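# 讲稿备注:手把手教和遥控教,两种示范方式

(开场,先不放画面)

大家好,我是乔希·米什拉(Jyoti Mishra),在 Estevix 做示范数据的整理。今天讲两种教法:一种是操作员直接扶着机械臂走一遍,一种是人坐在旁边用手柄遥控。任务都是家里的收纳,把软的东西从架子边的筐里拿出来,再放回去。

先说手扶。手扶的好处是上手快。Rekha Pal 带新人,第一天就能录。坏处是人的手臂容易挡住侧面的相机,所以我们主要看腕部相机。

(翻页,停一下,让后排看清)

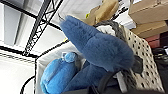

腕部相机画面:蓝色毛绒玩具,右侧是白色多孔筐,下沿是夹爪的手指。

这一页讲抓取点。毛绒玩具表面软,分段的地方有缝和褶。新手喜欢对准最鼓的部位合爪,我们要求先找较窄的一段,再从两侧合。合爪之前停一拍,录像里要看得出这个停顿,后面切分动作全靠它。

另外提一句深蓝和亮蓝挨在一起的情况。标注时写“蓝色玩具”不够,要写清是哪一个。Umesh Sandhu 复查时退回来的,多数是这类描述。

(接遥控部分)

遥控慢一些,人看的是屏幕,不是实物。Skenau 那边的操作员练满 27 段才开始录正式数据,练习段不入库。我们规定每段只做一件事,中途失手可以重来,但要从张开夹爪的姿势重新开始,不要在半空中补动作。

延迟的问题有人会问。回答:操作员自己会放慢,放慢之后轨迹反而干净。不要展开,后面有专门一页。
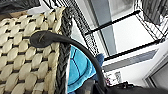
遥控录制最难教的是接近角度。操作员习惯把相机摆正了再下手,可是筐靠着架子,摆正往往就要碰到铁丝。Omprakash Bhardwaj 的做法是先定夹爪的方向,画面歪就让它歪。拿那条青绿色毛巾来说,它紧挨着深色的编织筐沿,前面还横着一条黑色带子,从正上方直下很容易连带子一起夹住。我们让操作员先绕开带子,再从毛巾松软的褶子处下爪。绕行这一段不要剪掉,模型需要看到。

(如果时间不够,下面这段跳过)

两种方式怎么配:Atville 这一批每个任务录 100 段,其中 80 段遥控,其余手扶。手扶的放在前面录,用来定动作顺序,遥控的照着这个顺序做。Urmila Chauhan 想把比例反过来试,计划放在六月,目前没有结果,不要替她预告。

提问环节备用:

- 问夹持力:两种方式设同一个上限,不按人调。
- 问失败的段落:保留,单独放一个目录,训练时默认不用。
- 问换人:同一任务至少 2 名操作员,交接时重新校准零位。

最后一页放联系方式,数据格式说明在 Khurana 的共享文件夹里,会后发链接。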